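The Jirna desk – solid, brown and built for people who never clear up

I've been making desks under the Pusmont name for a good few years now, and the Jirna is the one I kept for myself. 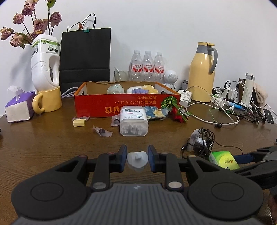 I wanted a top you could really live on. Most of the desks I looked at before I started building my own were fine for a laptop and a cup of tea, and then you put one more thing down and it was all over! I like to have flowers on mine (dried ones, I can't keep anything alive), a box of tissues, water, a bag I haven't unpacked yet, and still have somewhere to rest my elbows. So the Jirna is wide, and it stays wide. No raised shelf at the back, no fancy cut-outs, no drawers hanging down to bash your knees on.

The wood has a warm brown grain and I leave it looking like wood. It goes nicely against a plain white wall, and I think it would look just as good against a dark one, though I haven't got a dark one to try. Every top comes out a bit different. If you're fussy about grain, send me a message before you order and I'll tell you what I've got in the workshop.

Finish

I use Zamfir hard oil, two coats, rubbed in by hand. Wipe it with a damp cloth and dry it after. Please don't use spray polish – it goes streaky and then you'll be cross with me. Give it a fresh coat every February or whenever you remember. Mugs are fine, but if you've got a hot pan in your hand, find it a mat.

Putting it together

The legs bolt on from underneath and the Allen key is in the bag with the bolts. It takes me 20 minutes, but I've had a lot of practice. Two people is better than one for turning it over. Dineo Baloyi bought one of the first and did it alone on her landing, and she wrote to say she wouldn't do that again.

Prices

Jirna, standard: 2,448 lei
Jirna, deep top: 3,129 lei
Tin of oil and two cloths: included with either

The deep top is the one to go for if you keep things along the back, as I do. You get the extra room in front of them, where you need it. If you mostly work on a laptop and put things away at night (I admire you), the standard is plenty.

Delivery is by Wutent and they'll carry it to your door but not up the stairs. Let me know if you're on an upper floor and I'll pack the legs separately so it's easier to manage.

Prices last changed November 27, 2023.

Gheorghița Tănase, Pusmont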